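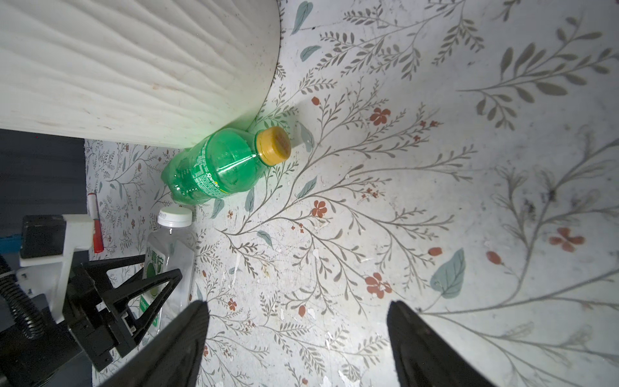 A student from last year's group wrote in the course forum that a protest march changes nothing, because the people who decide are not standing in the street when it goes by. I would like to start this unit with that remark. It is a serious objection and we will come back to it two times.

Unit 4: Public assembly and the duty to notify

Reading before class: chapter 8 of the course book, and the notification form of the town of Burkum (in the folder). Please bring the form on paper. We will fill it in together.

1. What is an assembly?

In this course we use a narrow meaning. An assembly is a gathering of people in a place open to the public, for the purpose of expressing a common opinion. A football crowd is not an assembly in this sense, even when it sings about the mayor. A line in front of a bakery is also not one. But a silent group with candles in front of a courthouse is an assembly, although no word is spoken.

The difficult cases are mixed ones. In Petano, the yearly harvest parade was joined by dock workers with banners about unpaid wages. The town said it was a parade, and the parade rules applied. The workers said their part was an assembly and had stronger protection. Think about which side you would take, and whether your answer changes if the workers walk at the end of the parade or in the middle of it.

2. Notification and permission

Many students mix these two words, so please be careful in the written exam.

Notification means: the organizer tells the authority that the assembly will take place. The authority does not need to answer. If it stays silent, the assembly goes on.

Permission means: the organizer asks, and must wait for a yes. If the authority stays silent, the organizer has nothing.

On paper the difference looks small. In practice it decides who has to go to court. Under notification, the town must act if it wants to stop the march. Under permission, the citizens must act if they want to hold it, and often the date has passed before a judge reads the file.

Burkum has a notification system. Riis has a permission system, but the town calls it notification in its own leaflet. When you read the Riis form you will find a field with the title "Decision of the office". A true notification form has no need for such a field.

3. Conditions

Also in a notification system the authority can set conditions. The usual ones concern the route, the time, the use of loudspeakers and the number of stewards. We ask three questions about each condition:

Is there a concrete reason for it, or only a general fear?
Is there a milder condition that would do the same work?
Can the assembly still reach the people it wants to reach?

The third question is the one that is forgotten most often. In the Netcombe case, the organizers wanted to march past the police station, since their complaint was about the conduct of officers during an arrest. The town moved the route to a road behind the railway. Traffic was given as the reason. The march could take place, with all its banners, but it passed warehouses only. Was this assembly restricted or was it, in effect, forbidden? The first court said restricted. The appeal court did not agree, and in paragraph 81 of its judgment it speaks of "sight and sound" of the addressee. Please learn this expression.

4. Back to the remark from the forum

If the people who decide are not in the street, then the route matters even more, and so does the hour. A march at 4 in the afternoon past an open office is a different thing from the same march in the evening. I do not say that this answers the objection fully. It also leaves out that the marchers meet each other, and that in Netcombe the families of two arrested persons met for the first time on the way.

In the discussion, please try to separate two claims: that assemblies have no effect, and that their effect cannot be measured. The student wrote the first, but the examples in the post support only the second.

5. Exercise for class

You are the organizer of a march in Burkum which asks for an independent complaints office. You expect 93 participants. Fill in the form. Then exchange with your neighbor, who is now the town, and write one condition that you believe a court would accept and one that it would not accept. Give a reason for each in two or three sentences. Use the three questions from section 3.

Homework: read the Netcombe appeal judgment from paragraph 81 to the end. The dissenting opinion is short but the language is old, so take a dictionary. Next unit we continue with spontaneous assemblies, where no notification was possible.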